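Isari House Residents' Group
Minutes of the August meeting, ground floor lounge

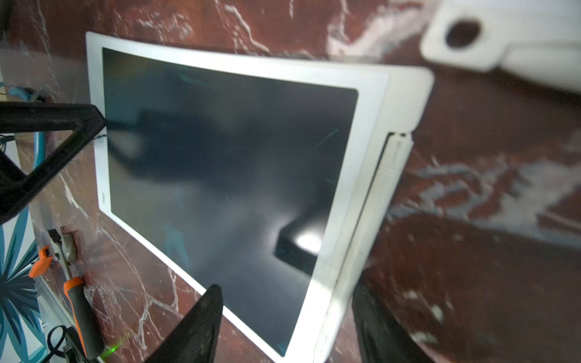
Present: Oratile Venter (chair) and eight residents. Apologies were received from the Sillau wing. The meeting opened at 6:30 p.m.

1. Last minutes
Agreed with one correction. The Usuga Street gate is locked at 10 p.m., not 9.

2. Shared tablet
The white tablet is now kept on the red marble-pattern table with its case attached. Oratile reported 17 sign-ups for it in the book since the last meeting. Two people said the screen is often smudged when they get to it. Agreed that a cloth will be left in the table drawer and that each person wipes the glass before signing out.

There was a longer discussion about whether the tablet may be taken upstairs. Some wanted it for video calls, which are hard to hear in the lounge — others had come down to use it and found it gone. Put to a vote and agreed that it stays in the lounge until the next meeting. Calls can be made in the small office if the book is marked.

Reminder that users should sign out of their own email. The passcode will be changed at the end of the month and given out in person.

3. The table
The top marks easily and needs to be kept dry. No hot cups directly on it. Plitetti quoted 400 for polishing, including moving the table out and back. Held over until a second quote is in. Oratile to ask.

4. Lounge hours
Request to open at 7 a.m. instead of 8. No objections. To start on the first of next month.

5. Other business
The lamp by the window flickers. Reported to the office twice, no reply so far. Oratile will go in person.

A box of puzzles has been left under the stairs. Owner to collect it, or it goes on the lounge shelf.

Meeting closed at 7:40 p.m. Next meeting same time, same room. Items for the agenda to Oratile by the week before.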